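Notebook, bottle-to-basket collection
April 21, 2018
Bench 2, Vadholm. Me (Irina) + Kiros on the arm, Mebrat on labels until lunch

Carrying on with the basket task. Target for the batch is 209 good episodes, Masaru wants them before he retrains on the Bikari machine. Instruction string unchanged: "put the bottle in the basket". Lower case, no full stop. Mebrat found a handful with a capital P from last time, fixed by hand, please check your config before you start.

Setup as per the wiki page. Pink basket far side of the bottle, snack rack stays up on the left as clutter. Don't tidy it. Sânziana asked if the fruit should come up onto the table too, I said no, that's the next task and we'll only muddle the two sets.
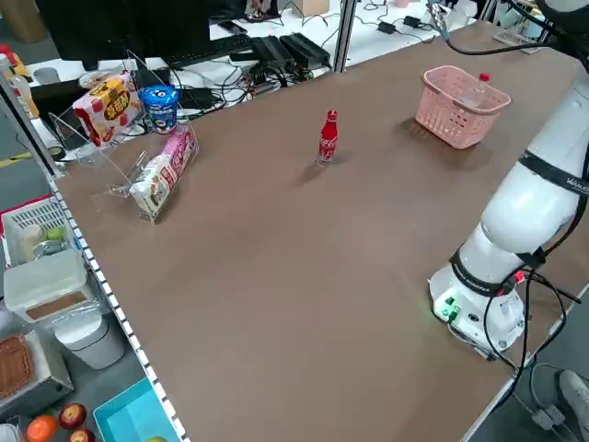

First hour slow. Joint 3 complaining on the way up, restarted the controller, went away. Kiros thinks it's the cable pulling when the arm reaches across. Taped it down, will see. If it comes back, write the time in the margin so we can match it to the log.

Start positions: moving the bottle by hand between episodes, anywhere the arm can reach without stretching. We are all lazy and put it back in the same spot. Kiros printed a grid of 18 squares and we're working through it in shuffled order, list taped to the monitor. Slower but the October set was useless for exactly this reason, everything bunched up in the middle.

Grasps

Side grasp is the default. Top ones (cap towards the wrist camera, fingers just under it) go in as a seperate tag, "cap". Want a decent share of them as the policy has hardly seen any and it dithers over the bottle when it comes down from above. Close slowly. Kiros's closing is nicer than mine, mine shows up in the plots as a step.

Also wipe the table. Fluff and hairs show up in the wrist view at this height. Not a reason to bin an episode, but no need to teach it our fluff either.
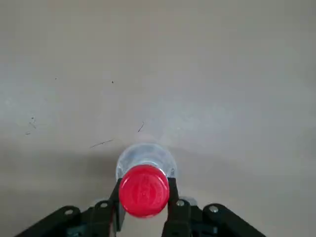 Placing

Go down into the basket before opening. No dropping from the rim, Haslinger set was full of that and Masaru had to throw most of it out. Hold still for a beat, open, straight up, then home. Lying down or upright both fine, don't fuss over it.

If a finger catches the rim: keep going if you can recover, tag "recover". If the basket shifts more than a hand's width, stop and bin it. Kiros binned 10 this morning, mostly basket shifts. Tried a bit of rubber mat under it, better, but it changes the look of the table so took it out agian.

Exposure on the wrist camera: leave on fixed. Auto goes funny over the pale plastic and the red turns to mush. 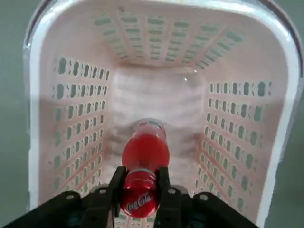 Wrist view, bottle down in the basket, fingers still closed.

To do
- Mebrat: second pass on the "recover" tags, we don't agree on what counts
- Kiros: proper clip for the cable, tape is coming off
- me: ask Sânziana if Vokora can take the raw video or only the cut episodes
- disk nearly full, move October off it FIRST, then start the afternoon lot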